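Sorting Mixed Household Items – Project Report, Part 2

Our group picked the "junk drawer problem" for the Mellville unit. Everyone has a drawer or tub where the small stuff ends up and then you cant find anything. We wanted to know what sort of things end up together and if a simple sorting rule would help.

Method. Small items from five homes, mixed up, then sorted by hand. Two rules tested – by use (kitchen, desk, tools, toys) and by shape (long, flat, chunky). 30 minutes per session, no talking.

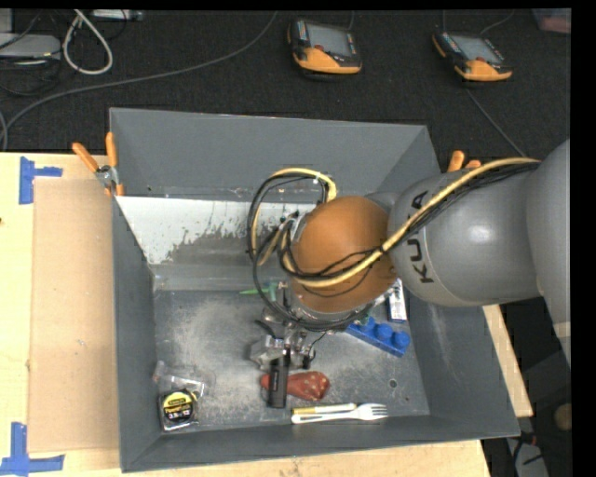

By Usha Joseph, Ghazal Dehghan and Serpil Dağdelen
Nov 12, 2005

Long thin things are the real trouble. The white plastic fork and the yellow-and-white marker lie side by side in the metal bin, and by shape they go in the same pile. By use they don't belong anywhere near each other. Same sort of problem with the PowerLock tape measure and the blue toy brick, both chunky, one for the shed and one for the kids room.

Small packages were the worst. Stand one on its edge and its easy to miss, esp. behind somthing bigger. Ghazal wanted a seperate pile for packets, we didn't do it in the end.

Results. Sorting by shape was faster. Sorting by use was slower but people found things again later, so we'd go with use at home. 26 items had to be moved after a second look, mostly desk things put in with kitchen.

Problems – ran out of time for the last home. Colour not tested at all. Hamidreza still has the tally sheets, will attach in January.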